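Open day at Hostitz: two minutes with the people behind the drawing-board arm 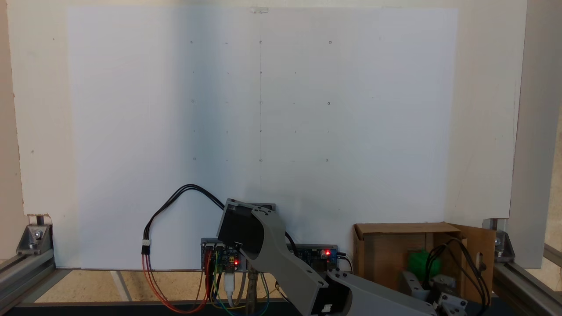 "It's slow, we know it's slow"

Caught the Hostitz team between demos, 4 in the afternoon, kettle on. The workshop is up the back stairs at Cultdale and was packed by then. We got a bench to sit on and not much else.

First thing everyone asks, apparently, is what the pencil marks are for. "They're where we tell it to go," said the engineer looking after the stand. "Circle, dash, circle. If it lands off the mark you see it straight away, and so does everyone else in the room. Kids love that bit."

The board is white, upright, held between two aluminium posts. Circles drawn by hand. Why not print them? "We did, once. Then we moved the board and had to do the lot again. A pencil's quicker."

Wiring is all on show, the microcontroller board and power module sat on a plate behind the arm with their red lights on. Deliberate? A shrug. "People want to see wires. My mum wanted a lid on it."

The project is called Plelis and has been going 2 years. Sukprasert supplied the motors at cost, which helped. Total spend so far is £1686, and the engineer had that figure ready before we'd finished the question. "Most of it was cable. No, brackets. Brackets and cable."

What went wrong today? "Morning run, it stopped dead halfway along the bottom row. Loose conector. Pushed it back in, carried on."

And next? A second arm, maybe, if they can find the bench space. A pen holder before that. "I'd like it to draw its own circles," the engineer said, already getting up becuase the next group was on the stairs.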